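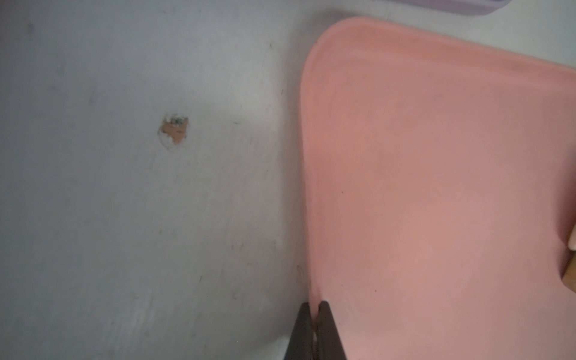 How do I get scuff marks off a white worktop without making it worse?

Start with warm water and a drop of washing-up liquid on a soft cloth, then try a paste of bicarbonate of soda on whatever is left. Most grey marks are something rubbed onto the surface and they lift with patience. Scratches are a different thing and won't clean off.

The one I'm asking about is a white table in our utility room at Toltarden, 80 cm deep. I've been at it with a kitchen spray and the streaks only smear. We hand the keys back in June and I'd like it decent by then.
Posted March 4, 2026

Ruxandra Manole
Kitchen spray often leaves a film, so rinse that off first with plain water and dry it. Then mix two parts bicarb to one part water, put it on the marks and leave it for a few minutes. Rub lightly in circles with a damp cloth. Don't use a scouring pad or cream cleaner — they dull the finish and the dull patch holds more dirt. Wipe with clean water at the end.

If you want to know whether a line is a scratch, run a fingernail across it. If the nail catches, leave it alone.

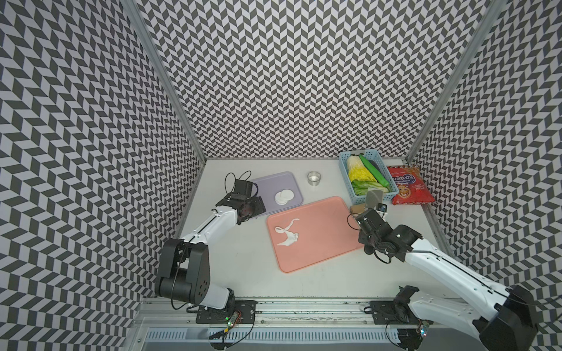 White tabletop with a lavender tray

visisdale37
Melamine sponge. Cut a bit off, wet it, go gently. Did my whole worktop. Test a corner first though, mine went a bit matt.

kenomby_61
I'd ask the landlord before doing anything. Ours said it was fair wear and tear and never took a penny. Worth checking what the inventory says too — if the marks were on it when you moved in you can stop scrubbing.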